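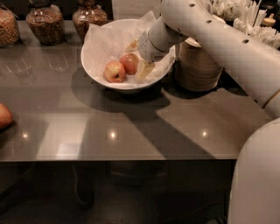
Fendow 2 lands in the US, Zelberg keeps the headphone jack

September 2018

Zelberg's new budget phone is up for preorder. The Fendow 2 went live on the company's store this morning, a bit ahead of schedule by the look of it, since half the product page still had last year's specs on it when we checked. Fixed now.

Quick rundown. Two colors, black and a dark green. Two storage sizes. Same screen as the first Fendow, or near enough that we couldn't tell them apart side by side at the briefing. Slightly thicker body, bigger battery inside. Headphone jack on the bottom edge where it was before, and a card slot, which fans of the first one were loud about back in March when a leaked case drawing left it out. The drawing was wrong, or old. Zelberg wouldn't say which.

The fingerprint reader has moved to the back. Good. The old one sat on the side and picked up every stray thumb.

Camera is the part we'd wait on. Zelberg says the sensor is new and the night mode is "much improved," but the demo units were locked to the auto setting and we weren't allowed to take any shots home. Indoors it seemed quick to focus. That's all we can tell you until we get a review unit.

Software is Android 8.1 out of the box. An update to 9 is promised but without a date. The first Fendow waited a long time for its one big update and plenty of owners never got it at all, so take the promise for what it's worth.

Ismael Bittencourt, product lead for the Fendow line, took questions after the briefing and got the update one first. "We have a bigger team on it this time. I'm not going to give you a month and then miss it," he said. Asked about wireless charging, he said it was tested and dropped to keep the price down. No plans for a Plus model either, at least not this year.

On carriers: Hanrahan will have it in stores, locked, on its usual monthly plans. Brunstead is taking the unlocked version only and hasnt posted prices yet. If you're on Brunstead and want one on day one, buying direct from Zelberg is the safer bet. Check the bands first, the page lists them under the full specs tab, way down at the bottom.

Preorders run for 15 days and then phones start shipping. Early buyers get a clear case in the box. Trade-ins are open too, but only for Zelberg's own phones, and the quote we got for a first Fendow in decent shape was pretty low. You'd do better selling it yourself.

The out-of-box software takes a fair chunk of the storage on the smaller model, by the way. Three Zelberg apps can't be removed, only turned off. We'd go for the bigger one if you can streach to it.

Review to come once we have a final unit. Hands-on photos from the briefing go up later today.

1,121 comments on our first Fendow review, still open if you want to compare notes.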